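Fault on our Dratex sink-cleaning arm this week, short thread. It kept pressing after contact. The force limit is set at 7 newtons and the log shows 418 samples over it.

The job it was meant to learn:
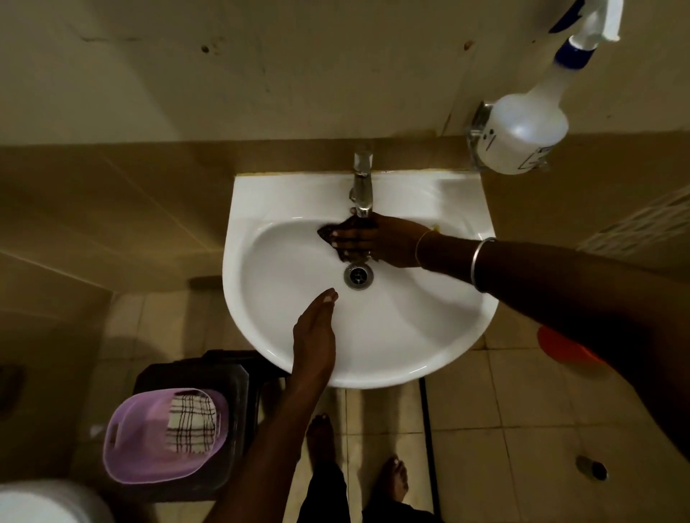
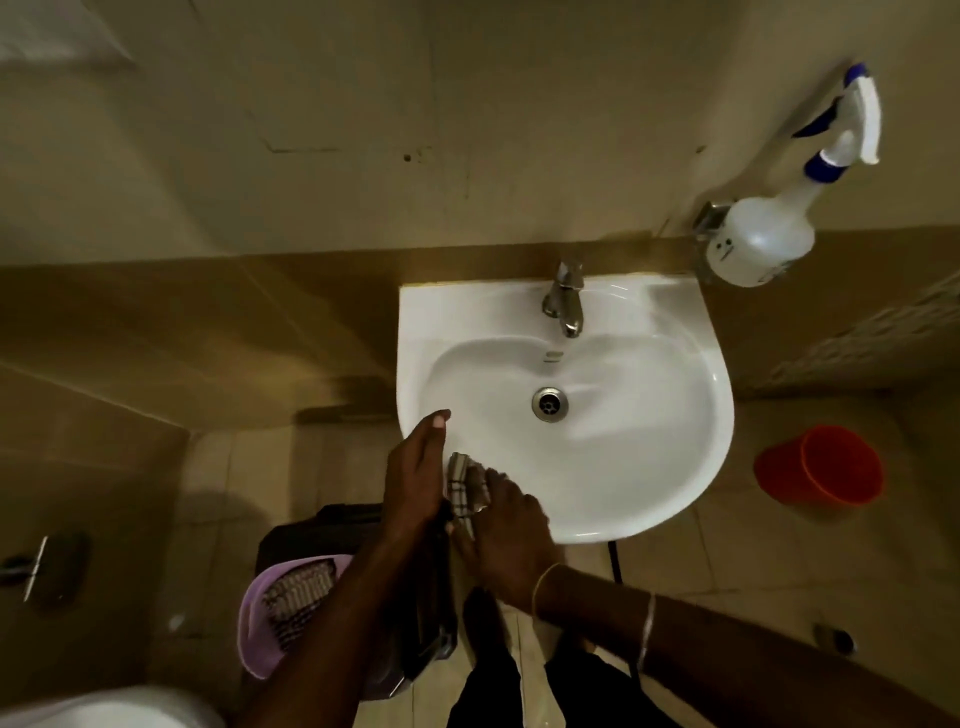 The cause was a bad zero on the Emitz wrist sensor. We train on basins like these, with the metal drain cover in the bottom of the bowl, and it pushed hardest there. E-stop worked.

Sensor swapped. Speed capped until 100 clean runs.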